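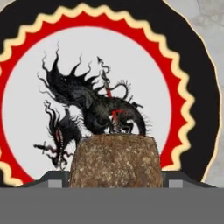 4. What people remember of a club badge

4 January is not how we write it at Statden, so: 4th January, by Suryani Liew and Kornél Magyar

Figure 1. Round emblem with a black dragon-like creature on a white disc, inside a red band and a zigzag border.

I got into this question by asking my cousin to draw the badge of the team she's followed since grade school. She got the colors right and the animal facing the wrong way! So we asked 231 fans to do the same thing, from memory, with markers and a paper plate (cheap, and already round).

Colors came back best. Borders were a mess. People who were sure there was a pattern around the rim drew waves, ropes, even little leaves, and then argued with me when I showed them the real thing. Mariann Szénási found much the same with shop signs in her Trostura study, though she gave people only 2 minutes and we let ours go on as long as they liked.

I'd love to say that longtime fans did better. They didn't, at least on borders, and we come back to that in Section 5 with the scores from November.

Contact: Suryani Liew, Statden | © Statden | Back to top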